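Flirkmont Teaching Sessions: Frequently Asked Questions

Last updated July 30, 2018

What happens in a teaching session?

An operator takes control of the robot and does a household or workshop task with it, over and over. Each attempt is recorded from start to finish. The recordings are then used to train the robot to do the same task without an operator.

Do I need any experience?

No. You need to be able to sit or stand for the length of a session and use both hands. People who play a lot of video games are sometimes quicker on the first day, but the difference is gone by the end of the first week. If you have worked with other remote control systems, please tell us, as you may need to unlearn a few habits.

What is the difference between teaching by hand and teaching by remote control?

When you teach by hand, you stand beside the robot, hold its arm and move it through the task yourself. The motors are set so that the arm follows you. It suits short movements such as opening a drawer or pressing a button.

When you teach by remote control, you sit at the operator station and watch the view from the robot's head. The arms copy yours. Most of our tasks are now taught this way, mainly for those that need both hands or where a person standing close would block the view.

What kinds of tasks will I be doing?

The current list is called Zulberg and is made up of tidying, sorting and packing tasks. Typical ones are putting items into a basket, taking them out again, folding cloths and moving things between shelves. Items with cords have their own section in the list. Cords are hard for the robot because they change shape every time they are picked up, so we need more recordings of them than of cups or boxes.

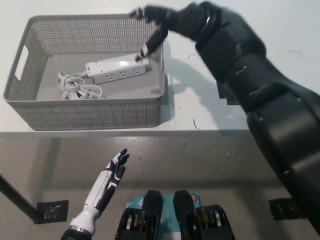

Power strip in a storage basket, with one finger of the black hand on its right end.

Which hand should I use?

Use the hand named on the task card. If the card says "either", use the one nearer the item. Keep the other hand clear of the work and where you can see it. You do not have to lower it between moves, but please do not let it rest against the edge of the table.

Can I touch the basket or tray as well as the item?

Yes. Resting a finger on a rim is fine and often helps to steady the hand. Do not press down hard or drag the basket across the table unless the card asks you to move it.

How long is a session?

Two hours, with a break in the middle. You can stop for a rest at any other time by ending the current recording first.

How many recordings are needed for one task?

The target for most tasks is 249 good recordings. Cord tasks have a target of 915. These are totals for all operators, so you will not be asked to do them all yourself.

What counts as a good recording?

The task on the card is finished, the item was not dropped off the table, and the robot did not hit anything. It does not have to be fast. A small slip that you put right is still a good recording, and we like to have some of these, as they show the robot how to recover.

I made a mistake. Should I start again?

If you can put it right with the robot's hands, carry on. If you cannot, end the recording, mark it as failed and reset the table. Please do not delete failed recordings. We keep them in a separate folder and do use them.

How do I set the table between recordings?

Follow the layout sheet for the first recording, then change the position and angle of the item a little each time. If the item is always in the same spot, the robot will learn the spot and miss the item when it has moved. Leave the cord however it falls. Wait for the arms to park before you reach in.

What should I do if the arm stops or lags?

Let go of the controls and wait five seconds. If it does not come back, press the red button at your station and call the floor lead. Do not try to push the arm free.

Are my face or voice recorded?

No. The robot's head camera points at the work, and there is no microphone. We record the movements of your hands and arms at the station, stored under a number and not your name.

Where are the recordings kept?

They are copied each evening to the Nambiar server. To ask for your own sessions to be removed, write to the office with your operator number and the dates.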